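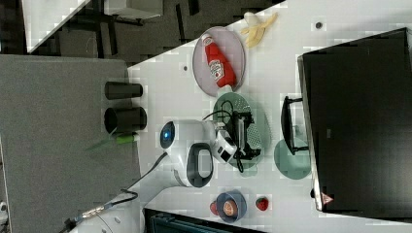
Le présent rapport porte sur l'écoulement des sauces épaisses et sur une question que tout le monde s'est posée à table : pourquoi le ketchup refuse-t-il de sortir, puis sort-il d'un coup ? Notre groupe a choisi ce sujet dans le cadre du module de physique des fluides. Une bouteille de ketchup Heinz posée sur le côté dans une assiette rose pâle, bouchon blanc fermé ou non, pose déjà le problème : un liquide ordinaire prend tout de suite la forme que lui impose la gravité, alors qu'une sauce à base de tomate reste en place tant que la contrainte appliquée ne dépasse pas une certaine valeur. On appelle cette valeur le seuil d'écoulement.

1. Rappels théoriques

Un fluide newtonien, comme l'eau ou l'huile, a une viscosité qui ne dépend pas de la vitesse à laquelle on le cisaille. Les sauces épaisses sont rhéofluidifiantes : plus on les agite, plus leur viscosité apparente diminue. Elles sont aussi thixotropes, c'est-à-dire qu'elles mettent un certain temps à retrouver leur consistance après l'agitation. Nous avons retenu le modèle de Herschel-Bulkley, qui relie la contrainte au taux de cisaillement par trois paramètres : le seuil, la consistance et l'indice d'écoulement.

2. Matériel et méthode

Les essais ont commencé en septembre. Nous avons utilisé une sauce tomate sans morceaux de marque Simari, achetée en un seul lot, et un viscosimètre rotatif Nismont prêté par le département. Chaque échantillon de 200 g a été laissé au repos une heure avant la mesure. Nous avons ensuite augmenté la vitesse par paliers, jusqu'à 100 tours par minute, puis nous sommes redescendus par les mêmes paliers. Chaque série a été répétée 3 fois.

Rūta Uibo s'est chargée des mesures, le reste du groupe du traitement des données sur tableur.

3. Résultats

La viscosité apparente baisse fortement dès les premiers paliers, puis la courbe s'aplatit. La courbe de descente passe sous la courbe de montée, ce qui confirme la thixotropie. L'indice d'écoulement obtenu est inférieur à 1 dans toutes les séries.

La troisième série s'écarte des deux autres aux faibles vitesses. Le mobile avait été plongé trop vite et l'échantillon était sans doute déjà déstructuré. Nous l'avons gardée dans le tableau mais exclue de la moyenne.

4. Limites

La température de la salle n'était pas régulée. Il aurait aussi fallu tester un mobile rainuré, car la sauce peut glisser le long d'une paroi lisse et fausser la valeur du seuil.

Rapport remis le 16 janvier 2022.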